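Listening for the water in other people's skies

24 August 2018

The search for water vapour around distant planets is mostly a search through noise, according to the astronomer who leads the Kesturix survey. Her team of nine has spent four years looking at small, cool stars, and she would like people to stop asking her when the aliens will turn up.

"I get that question at every public talk," she says. "I don't mind it, but our work is a long way upstream of that. We want to know whether a planet has kept an atmosphere at all. If it hasn't, the rest doesn't matter much."

We met in the guest house at Cilmont, where the survey team stays during observing runs. She had been up until five and was eating toast at two in the afternoon.

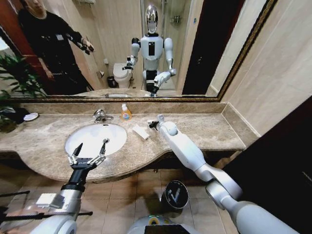
The washbasin in one of the guest house bathrooms at Cilmont.

The method is simple to describe. When a planet passes in front of its star, a little of the starlight goes through the planet's air, if there is any, on its way to us. Water absorbs some wavelengths more than others, so the planet looks very slightly bigger at those wavelengths. The survey measures the difference.

The trouble is the size of it. For a good target, she says, the change is 90 parts per million. For most of the planets on the list it is well under that, and the star itself can produce a similar signal.

"Small red stars have spots, and the spots are cool enough to have water in them," she says. "So you can get a lovely water signal and it has come from the star. We had one of those in our second year. I had drafted the abstract."

She did not send it. One of the team's students had been running a separate check on the star's brightness and found that it changed in step with the supposed detection. The draft is still in a folder on her laptop, and she opens it now and then when she feels too sure of something.

Since then the survey has watched each star between transits as well as during them. It is slow work and takes telescope time that could have gone on new planets. The original list had 300 stars. They now expect to finish fewer than half.

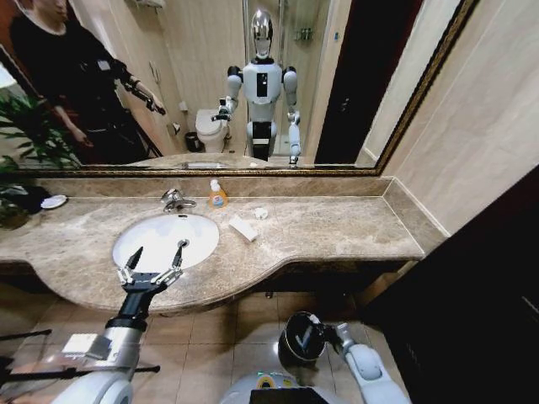
"Some of my colleagues think we've gone too far with it," she says. "They'd sooner have the whole list done and argue about the spots afterwards. I can see why. Time is allocated in January and you have to show what you did with the last lot. A long list looks better on the form."

The processing is done with a software package called Zumley, which the group wrote and has since given away. It fits the star and the planet together instead of correcting for one and then the other. She is frank about its faults. It is slow, the manual is out of date, and it falls over if two transits overlap in the same night's data.

"It was written by people who wanted to get on with their own work," she says. "There's a function in it with a comment saying 'fix this'. I wrote the comment. I no longer know what was wrong."

The best result so far is for a planet a little larger than Neptune, with an upper atmosphere at 700 kelvin. Nothing could live there. It does have water vapour, and the star is quiet enough that she is happy to say so. The team will publish the spectrum this autumn, along with the raw data.

Smaller planets will have to wait for a larger instrument. A spectrograph named Sivakumar is being built for the same telescope, and she has a share of its first season. It is late, as instruments generally are.

I asked what she would count as a success. She thought about it for some time.

"One rocky planet where we can say yes or no," she says. "I'd take a no. A proper no would be very useful, because then you can ask what happened to the air. At the moment we've got a pile of maybes."

She was due back at the telescope at seven. The forecast was for high cloud.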